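Tharun Thevar talks fast when the subject is snacks. He has spent 4 months teaching robots to sort and pack them for Peltum, and he still gets excited about a bag of fried dough twists.

"A box is easy," he says. "A bag of twists changes shape every time you touch it! You can't write rules for that, so you show it with your own hands."

The showing is done with a hand-held gripper, two padded fingers on black linkages, closed and opened by the person holding it.

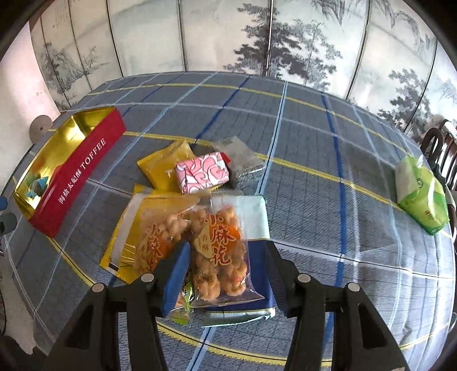

Doing it by hand beats steering an arm with a joystick, according to Thevar, by a wide margin. "With remote control I'd get 9 good grabs before lunch and a headache. Now I just reach for things, and the reach is the lesson." The set for this one task stands at 515 demonstrations, and he wants more of the messy ones, where packets overlap and slide (his favorites, he admits).

Two people can work at one table too, each with a gripper.

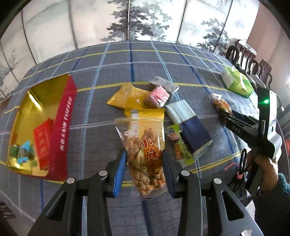

Slow down before you close the fingers, Sillberg tells every newcomer, or the robot will learn to be in a hurry. Thevar laughs at that. "It picked up all my bad habits in the first week. I love that part. You watch it move and think, hey, that's me!"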